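Onthorpe Two-Arm Build Guide
Section 3: Rehearsing tabletop tasks in simulation

Revised Sep 22, 2026. Maintained by Yoga Hidayat.

Complete this section before powering the physical arms. It assumes the Favenetti controller board is wired as in Section 2 and the Anditz simulator starts without errors on the workshop PC.

3.1 Load the room and check the wrist view

1. Turn the main power switch on the bench supply to OFF. The simulator does not need the arms connected.
2. Start Anditz and open the room file from the Onthorpe project folder.
3. Set the physics rate to 1,000 steps per second. Lower rates let the finger pads sink into thin objects such as cutlery.
4. Select the wrist view. Confirm that both fingers are drawn and that the gap between them is clear.
5. Jog the wrist until the knife on the marble top is close to the left finger.
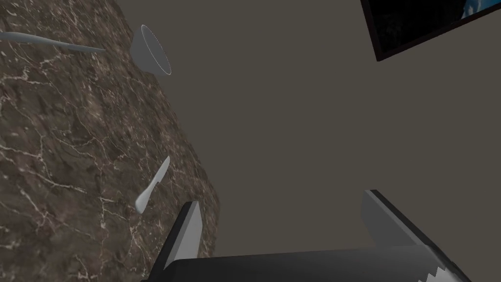
6. Close the gripper at the lowest speed setting and watch the force readout. It should stay at zero until a pad touches something.
7. Open the gripper fully and save the pose under a new name. Do not overwrite the home pose.

Note: The wrist view rolls with the wrist joint. A countertop that runs diagonally across the window is normal and does not mean the room file is rotated.

Note: If an object jitters while at rest, delete it and place it again slightly above the surface. Let it settle before jogging.

3.2 Check the reach of both arms

1. Switch to the body view.
2. Load the two-arm pose set. The file holds 1,861 poses and may take a while to open on older machines.
3. Step through the set with the arrow keys. Stop at any pose where an arm passes through the table or the torso.
4. Mark the pose as bad and continue. Bad poses are left out when the set is exported.
5. With the right gripper holding an object, move the left arm alone over the front edge of the table. The right arm must hold its position. 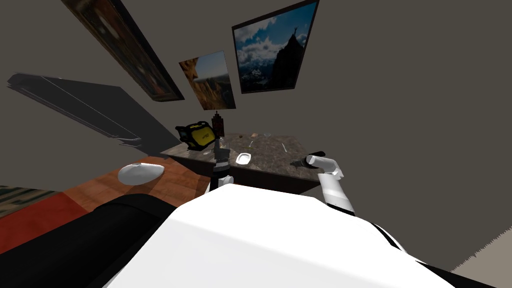 Figure 3-2. Body view: right gripper holding a long black object, left gripper near the small glass.

6. If the right arm drifts, open the joint table and raise the holding gain one step. Repeat step 5.
7. Export the set to the Jarman motion player.

CAUTION: Simulated glassware does not break. Remove all glass from the real table before playing an exported set.

CAUTION: Holding gains set in Anditz are copied to the controller on export. Compare them with the limits in Section 2 before turning on the bench supply.

Note: The motion player keeps the last 2 exports. Rename any set you want to keep.

Continue with Section 4, First power-up.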